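Jendik open day, progress note for June

The open day at Laren drew nearly 70 visitors, 18 of whom stayed past the speeches. Sebastián Urrutia ran the food-handling demo for 4 hours and has asked for a different job next time. Grip settings for skewered items are now written down, in a binder, as promised in the spring.

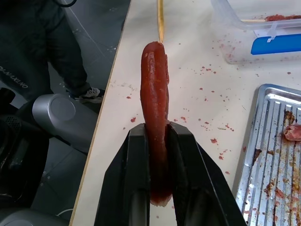

When does the second demo take place? After the Jalluldale visit, once the spare fingers arrive. Lunch was over budget, and the receipts are attached.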